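10/4/22
by Cameron Tennant

Eighteen miles yesterday and my legs are still buzzing! We did the whole loop out of Omcombe, over the top by the Gellus stones and back along the river, and I want to get it all down before I forget the order things came in.

Berwyn picked me up while it was still dark. He had two flasks of coffee and a bag of those seedy rolls from Tsai, the bakery with the green door, and we'd eaten half of them before we even parked. The first mile is nothing, just a farm track with a bad smell at the gate. Then it goes up. And up. The sign at the bottom says 527 feet of climb to the stones and I'd like a word with whoever measured it, because it felt like three times that. Berwyn kept stopping to "look at the view," meaning breathe, and I was very glad of every one of those views.

But the top! The clouds were sitting in the valley and we were above them, with just the church tower poking out and a few of the taller trees. I have been up there maybe a dozen times and never had that. We ate the other rolls sitting against the biggest stone and hardly talked. A kestrel hung right in front of us, lower than our boots, so I was looking down on its back — a lovely warm brown, much redder than I'd have guessed from underneath.

Coming down the far side I went over on my left ankle. No harm done, it was fine after a minute, but I've written NEW LACES on the shopping list in big letters. The stream was high and the plank has moved since April, so that was a bit of an adventure too (one wet sock, mine). After that it's the long flat stretch by the river, which I used to find dull and now love. There must have been about 500 starlings in the field behind the mill, all getting up and settling again, over and over, for no reason I could see.

Soup at the Grustis café, the leek one, and a slab of ginger cake we meant to share and didn't. Then the last three miles in the kind of silence where you are only thinking about your bath.

Home, bath, toast, and then I slept like a stone.

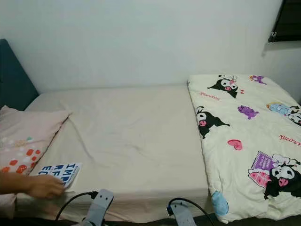 The spotty pillow. Best thing in the house after a long walk.

Woke up stiff as a board and perfectly happy. Berwyn has already texted to ask about doing the ridge next, the long way, starting from the Grustis end. I said yes before I'd tried the stairs. Need to find the other map, and wash that sock.

Contact | © Cameron Tennant | Back to top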